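About Geduvard

Geduvard is a textile testing laboratory. We measure how household fabrics behave over repeated washing, drying and storage, and we report the results to mills, importers and linen services. We do not manufacture or sell textiles.

The lab was set up by Gemma Piras and Horațiu Vlad, who had both worked in dye house quality control. It began with two washers and a borrowed light box. We now occupy the ground floor of the Mocanu building and hold 2,894 reference swatches, indexed by fiber, weave and finish.

What we test

Dimensional change after washing. Samples are marked, conditioned for 24 hours, washed, dried and measured again in both warp and weft directions. The standard run is 5 cycles. Extended runs are available for hotel and hospital linen.

Colorfastness to washing, rubbing and light. Ratings are given on the gray scale by two readers working separately. If the readers differ by more than half a step, a third reading is taken.

Pilling and abrasion. Knitted and woven goods are tested on separate machines and are not compared with each other in the same table.

Crease recovery. Flat sheets and folded garments are assessed after storage under load. This work is run by Gwenaël Tessier.

Reports

Each report lists the test method, the conditioning climate, the individual readings and the mean. Raw readings are kept for seven years. Last year we issued 605 reports for 71 clients. We do not issue pass or fail statements unless the client supplies a written specification.
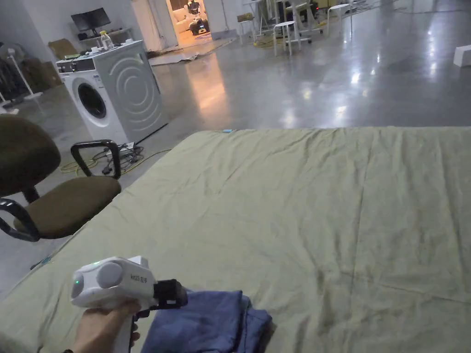

Pierina Marras wrote to us in January that the individual readings had been more useful to her than the mean, as they showed that one roll in the lot was shrinking far more than the others. Reports on multi-roll lots now carry a separate line for each roll.

Sending samples

Send at least one square meter per fabric, cut away from the selvage and unwashed. Label each piece with the lot number and the warp direction. Requests for the Malatent storage protocol should be addressed to Brândușa Mihăilă. Deliveries are accepted until 4 p.m. at the side entrance.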